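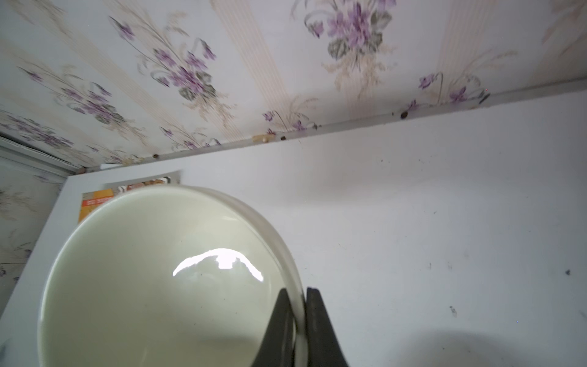 Home Projects Opinion Shop Nights Contact

Quit Hiding the Mess: Why Your Robot Belongs in an Ugly Little Room

20 September 2024

I've read maybe 100 home robot build logs this year, and I love them (I do!), but I have a bone to pick with the way most of us set up our work area. Matte black backdrop, black foam floor, one red cube. The arm picks up the red cube. Everybody claps. Then somebody moves the whole thing to a kitchen counter and it can't find a coffee mug.

So when Kipchumba Shirima and I started our two-arm rig at the Jikdale shop, I argued for clutter from day one. He wanted plain white panels and he had good reasons, mostly to do with shadows and how long it takes to hang wallpaper inside a box made of aluminum rail. We hung the wallpaper anyway. Purple violets, the kind my aunt had in her hallway. It took a full evening and we said some things to each other about air bubbles.

I still think it was the best money in the build, and I'd like to talk you into it too.

Bowls are the real test

A bowl is a rotten thing to pick up with two fingers. The rim is thin, the glaze throws light straight back at the wrist camera, and from the wrong angle a pale bowl on a white table is barely there at all. That's exactly why I want them! We log each grasp attempt in a plain text file, 1724 lines so far, and the cream bowls cause more swearing than everything else on the table. I wouldn't know that if we'd stuck with cubes.

People at shop night keep telling me to begin simple and add the hard stuff later. Fine, but later never comes. You get your cube demo, you post it, you get busy, and it's November and you're tuning the same cube demo.
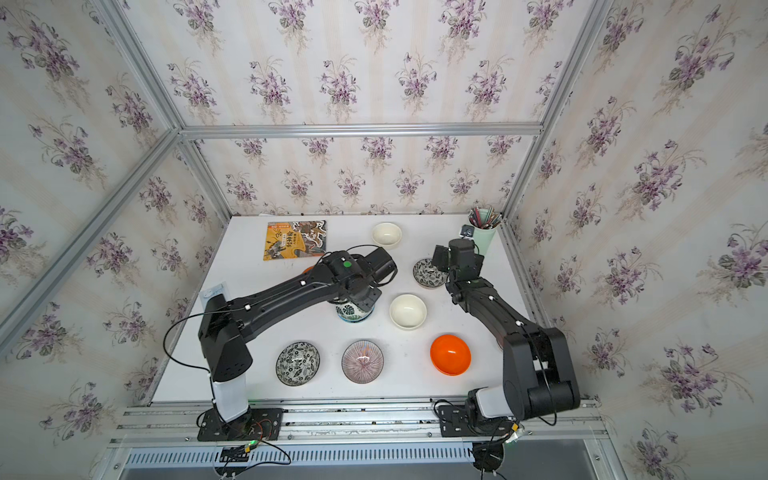
Leave the other junk in

Same goes for whatever sits in the corners. We keep a cup of pens in the back and a book with a loud yellow and orange cover, and neither one is there to be picked up. They get in the way, which is what stuff does in a house. Shirima calls it "the furniture" and he has (grudgingly) stopped tidying it.

And mix your patterns. Leaves, stripes, flowers, a couple of plain ones, some orange that hurts to look at. Thrift stores are full of single bowls. You don't need a 3000 dollar set of matched test objects to find out your gripper hates a curved rim.
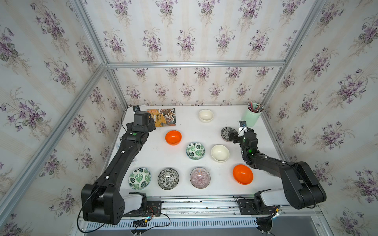

Both arms over the bowls, with the violets on three sides.

Now, I'll give the tidy crowd one thing: keep your wiring where you can reach it. Clutter on the table is useful, clutter in the cables is a lost weekend. Our little boards are down by the front rail near the bases and I wouldn't move them for anything.

But the table itself? Go get some bowls and some terrible wallpaper, and send me your log file when you hit 600 lines. I want to see which bowl you end up hating.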